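The Case for Delivering Fewer Wedding Photographs

The standard delivery for a full-day wedding in my part of the trade is 800 edited files. I have signed contracts promising that number and I have met it every time. I now think the number is a mistake, and that photographers should stop putting a file count in the contract at all.

The count entered the contract for a sensible reason. When couples paid for prints, the product was countable by nature. When the product became a folder, something had to replace the print as the unit of sale, and the file was available. A couple comparing two quotes could see that one offered 500 files and the other offered 800, and could draw a conclusion. The conclusion was wrong, but it was easy to reach, and photographers who quoted low numbers lost work to photographers who quoted high ones.

A file count measures storage. It says very little about coverage, which is what the couple is paying for. Coverage means that the people who mattered were photographed in decent light at least once, that the ceremony exists from more than one position, and that the order of the day can be reconstructed by somebody who was not there. A competent photographer can do this in far fewer frames than the contract usually asks for. The remainder is made of near-duplicates: the same toast with the glass slightly higher, the same row of guests with a different person blinking.

I shot a wedding in Pleltport last April that made this plain to me. The contract specified 800. The ceremony was short, the dinner was long, and it rained from the first course onward, so the garden session was lost. By the time I had culled the take to frames I would defend, the set was well under half of what I owed. I then spent the better part of two evenings putting rejected frames back in. Each one had to be corrected for exposure and color, straightened, and named. None of them improved the delivery. Several made it worse, because a strong frame followed by two weaker versions of itself reads as the accidental one of the three.

That last effect is underrated. Viewers of a gallery do not evaluate each picture separately. They form an average as they scroll, and they scroll faster as the average falls. A couple looking at a long gallery will reach the middle of the reception in a state of mild fatigue, and the best dance photograph of the night may pass by in less than a second.

The usual objection is that couples ask for everything. They do ask. The request comes from a reasonable fear that a frame they would have loved is sitting on a drive, rejected on technical grounds by someone who did not know that the woman in the background was a great-aunt who rarely travels. I take this objection seriously. It is an argument for a better list of names before the wedding. It is a weak argument for delivering six consecutive frames of the cake.

Ask the couple for the names and relationships in advance, and ask for a recent snapshot of anyone who must not be missed. The resulting document is rarely longer than one page. I carry mine folded in the jacket pocket and check it during the meal, when there is little to shoot. Thirteen people is a typical length for the list. It takes a few minutes to confirm that each of them has been photographed, and the result is worth more than several hundred extra files. 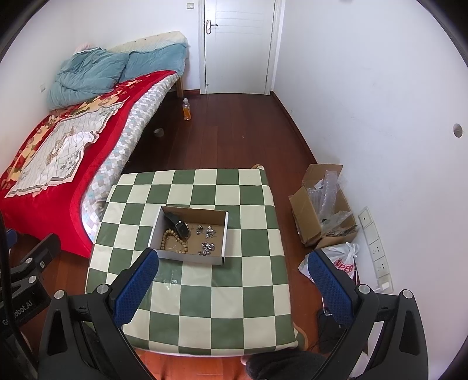
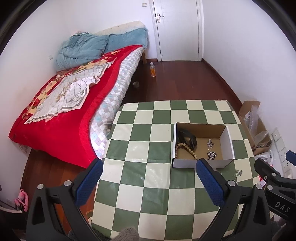
Detail photographs are where the inflation is worst. Rings, shoes, invitations, place cards and table settings can be photographed indefinitely, because they hold still and do not complain. A photographer who is behind on the count will go into the reception room before the doors open and come out with a hundred frames of it. The practice survives because these pictures look tidy in a grid. They also fool the photographer into thinking that a surface is interesting because it has a pattern. A green-and-cream checkered tablecloth is a good example of a thing that supports one picture. It says something about the room, it gives the eye a regular structure, and the squares grow larger toward the lens in a way that adds depth for free. A second frame of it from a slightly different height adds nothing that the couple will ever look for. If the cloth is shiny or has plastic over it, the reflections will also need attention, and the editing time for that second frame goes up while its value stays where it was.

My own rule is now two frames per detail: one wide enough to show where the object was, one close enough to show what it was. If the object does not justify both, it gets the wide one. I have broken the rule for handwritten vows and for nothing else.

Editing time deserves its own paragraph, since the file count is usually defended by people who have not costed it. Suppose a file takes 115 seconds from import to export, including the time spent comparing it with its neighbors. That was my own average over last season, logged with a plain timer. At 800 files, this comes to a little over 25 hours. Cutting the delivery in half saves nearly 13 of those hours. They can be spent on the remaining pictures, on a properly sequenced album, or on sleep. All three benefit the client, the last one indirectly.

The software vendors have a different answer, which is to make the extra files cheaper. I tested two culling programs over the winter. Dradix groups near-duplicates and proposes a winner from each group. It is fast and it is good at detecting closed eyes. It also prefers faces turned toward the camera, and in a wedding take that preference discards a large share of the pictures that record what happened. A father looking at his daughter is, to the software, a man with his head turned away. Umer applies a consistent color treatment to an entire folder and does so competently under even light. Under mixed light, with window on one side and tungsten on the other, it settles on a compromise that suits neither, and each file has to be opened again.

I have kept Dradix for the first pass, with its rating feature switched off. It saves time in the grouping. The choosing I do by hand. My complaint about both programs is less about their errors than about what they encourage. If an extra file costs nothing to prepare, there is no pressure to ask whether it should exist, and the gallery fills up again.

There is a case for larger deliveries in some kinds of work. Multi-day weddings with several ceremonies need more files because there is more to cover. Very large families need more group portraits, and group portraits cannot be thinned out by taste. A photographer working with an assistant will have two positions on the ceremony and should use both. In each of these the number goes up because of the event. My objection is to a number that is fixed before anyone knows what the event will be.

What should replace it in the contract is a description of coverage. Mine now names the parts of the day to be photographed, the hours of attendance, the list of people supplied by the couple, and the delivery date. It states that the selection is made by the photographer. It also states that rejected frames are kept for a year and that the couple may ask whether a particular person or moment is among them. That clause deals with the great-aunt. In a full season it was used twice, and in both instances the frame was found and sent the same day.

I lost some inquiries after making the change. One couple wrote that another studio was offering them twice as many pictures for the same fee, and I had no reply that would fit in a short email. A comparison of quotes favors whatever can be counted, and a paragraph about coverage looks vague next to a figure with two zeros on the end. I have started sending one complete gallery with each quote, from first frame to last, instead of a selection of highlights from several weddings. Couples who look through it can judge for themselves whether anything seems to be missing.

The gallery host matters here as well. I moved to Mridha partly because it allows the set to be divided into chapters with the order fixed by the photographer. Most hosts sort by capture time and present a single column, and in that layout a small set looks small. Divided into chapters, the same set has a beginning for each part of the day, and couples have stopped asking me where the rest of the pictures are.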